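Living with less floor

By Ningsih Khoo | December

831 shares

The flats above the old Wokesen print works are small even by city standards. When the building was converted, the developer Dronitz split each level into studios and left the high ceilings alone. Tenants got plenty of air and very little floor.

Most of them have dealt with it in the same way, by putting one room to several uses. A table is a desk until six and then it is where people eat. Beds fold, or sit on platforms with drawers below. One couple on the third level sold their sofa for 400 and spent the money on shelves, which now run up to the ceiling -- the top two can only be reached with a ladder borrowed from next door.

Noise is the harder problem. The floors are thin, and anyone working from home hears the neighbours' calls as well as their own. Rugs help a little. The residents have also agreed quiet hours in the afternoon, written on a card by the lift, and these are mostly kept.

Rents have gone up by 500 a year since the first tenants moved in, but few have left. The market on Boda Street is close, and the tram stops at the corner.

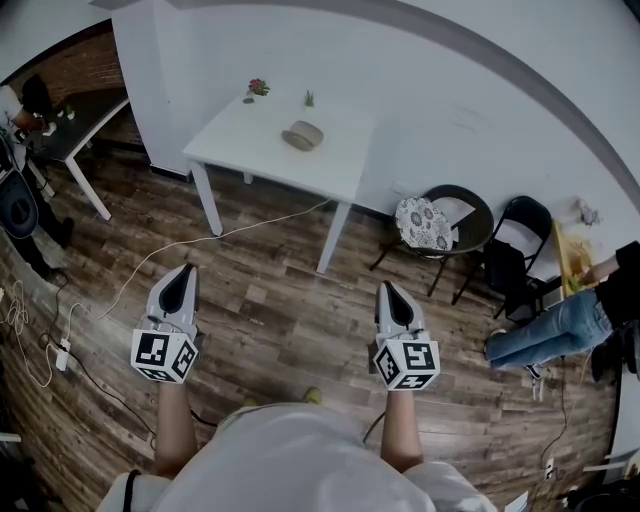 Herman Kusuma thinks the size has been good for him, though he would not want to share it. He says he used to pay for a spare room that held boxes, and that he got rid of most of them in one weekend. What he misses is a proper hallway -- somewhere to leave wet shoes.

Dronitz plans a second conversion at the Yusof warehouse, with slightly larger studios and a shared laundry on the ground floor.

3 comments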